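Last updated: August

Subject: Re: [Zultside-kitchen] what happens to our shifts

Someone on the list wrote:
> Are the arms taking over the morning set-up or not? I've got 9 hours
> a week riding on that and I'd like to know before I say yes to
> anything else.

Fair question, and I only know my end of it. I've been over at the Rarnar bench most of this month, and so far nobody's lost hours. What's changed is what I do with them. I used to put plates away, and now I mostly watch plates being put away and write down where it goes wrong (my wrists love it, my brain's a bit bored!).

Drawers and handles are the big thing at the moment. 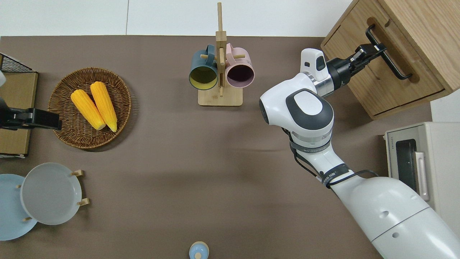 My worry is the boring bit. If all that's left for us is minding the thing, Devus will call it a lower grade sooner or later, and then it's a pay cut with a nicer chair.

I reckon that's a fair point, and it came up at Mersha too. They got it in writing that minding counts as kitchen work, same rate, with a 10 minute break off the screen every hour. I'd like us to ask for the same - and for a say in how the bench is laid out, as we're the ones who know where a plate rack ought to live.

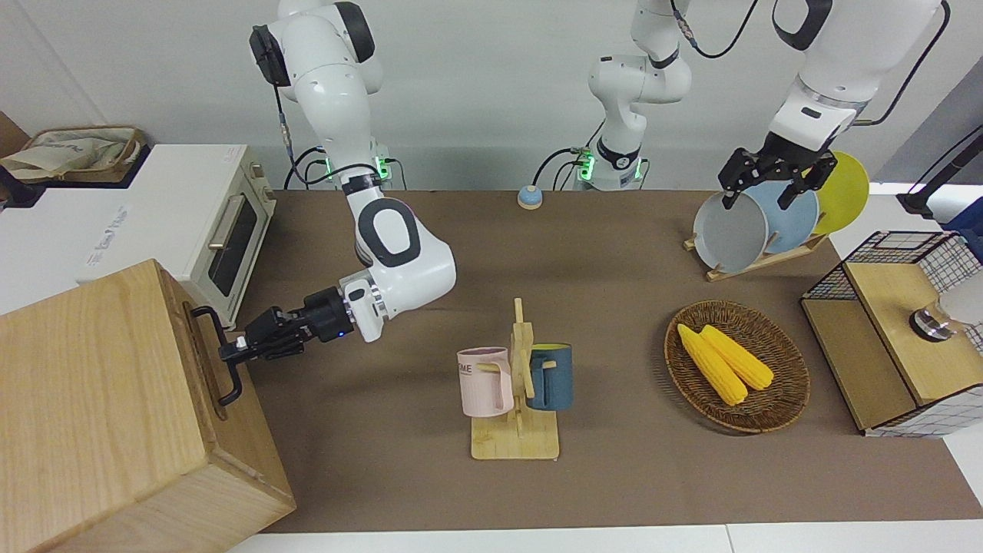
Plate rack, mug tree and corn at the Rarnar bench.

If you want your name on the letter, reply to me off list by 5 pm tomorrow. I'll send the draft round tonight once I've fixed my spelling.

Cheers all

3 replies | Share
Contact the list owner | Copyright Zultside Kitchen List | Back to top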